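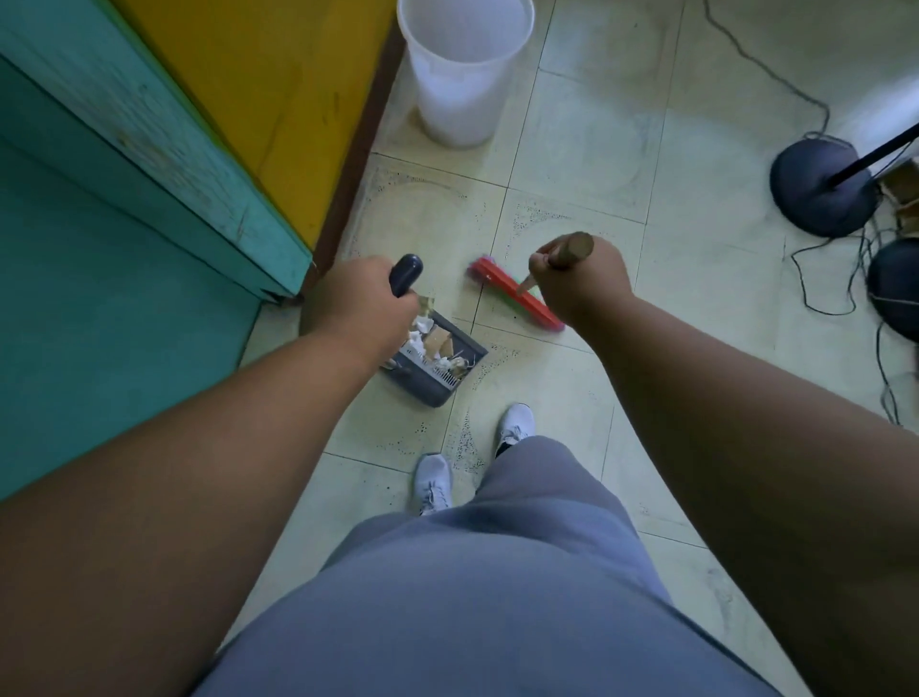 Broom in the right hand, dustpan in the left. One of the sweeping recordings.

Home | Posts | Notes | Reading | Contact
Search this blog Go

What I learned from sweeping

Tuesday, January 29, 2019

Print | E-mail

I promised in my last post to write about the new work, and then I wrote nothing for weeks. I am sorry for this. The work is the reason, because in the evening my back hurts and I do not want to sit at the computer.

We are collecting examples of housework for a learning system. The project has the name Tulgate. The idea is simple to say: a person does a task with a camera at the head, the camera sees what the hands do, and later a program learns from many such recordings how the task goes. Our plan asks for 2000 recordings of cleaning tasks until the end of March. Sweeping with a dustpan is only one of them, but it is the one I know best now.

Before I began, I believed that sweeping is one movement. Now I would say it is at least four. You bring the dirt together, you put the dustpan down and find the right tilt, you push, and then you do the small correction for the line of dust that stays in front of the lip. The last part is the most difficult to record well. People do it very fast and they do not think about it. When I asked Baiba Raudsepp to do it slowly, she did it wrong, in a way she would never do at home. So we stopped asking people to be slow.

The second thing is the head. With a long broom you look forward, and the hands go out of the picture all the time. With a short broom you have to bend, and then you look straight down and both hands stay in view. This is good for the data and bad for the back. I make 12 recordings and then I take a pause. Merike Grigaitė can make more, but she is younger than me and she goes swimming.

The third thing is the dirt itself. In the first week we used only paper, and Merike said after she looked at the files that it was too clean and too easy. Paper is big and light and it goes where you want. Now we mix crumpled white paper with torn brown cardboard. The fine grit is another matter. It likes the lines between the tiles, and there the bristles must go over the same place again and again. I was thinking to leave these recordings out, but Merike wants them most of all. She says that a system which has seen only easy dirt will be surprised by every kitchen in the world.

We had a long discussion about what is a mistake. If I push a piece of cardboard over the side of the dustpan and then I fetch it again, is this a bad example? In the first instructions it was written that such recordings must be deleted. I deleted 70 of them. Later we changed the rule, and now a recording stays if the person repairs the mistake without stopping. I am still a little sad for my 70.

Also the labels take more time than I expected. For every recording I must mark the moment when the push begins and when it ends. Baiba and I labeled the same 100 recordings separately to compare, and we did not agree very well about the end. For me the push ends when the broom stops. For her it ends when the broom leaves the floor. We use her rule now, it is easier to see.

Next week we start with wiping tables. If somebody who reads this has experience with labeling work where two hands do different things at the same time, please write to me. At the moment I use one label for each hand and it becomes very messy.

Print | E-mail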